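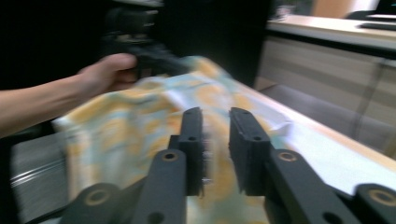 Figure 2. Photo: Naledi Moodley, Marwat field archive

Home | Issues | Authors | Contact

Last updated: December

4. Waiting for an answer in Bitcombe

I spent most of my time in Bitcombe talking with families who had crossed over from Drirkedberg, and I kept hearing the same complaint – the letters never say when. We interviewed 40 households, and in 425 pages of transcripts the word "date" comes up more than "home" does (I checked twice!).

Zulu argues that long waits push people toward informal work. I mostly agree, but our interviews muddy things a bit. Several families turned down decent jobs in Bultidura, a bus ride of about four hours, for fear of missing a hearing. One father told me he hadn't left town on a weekday since he registered.

The district office did try a phone line, and people liked it – until the line was cut back to Sunday mornings. I come back to that in the next section, along with the appeals.

Related articles
Zulu, P. Work without papers in Bultidura
Workneh, S. Who gets a hearing?
Mahlangu, Z. Border towns after the floods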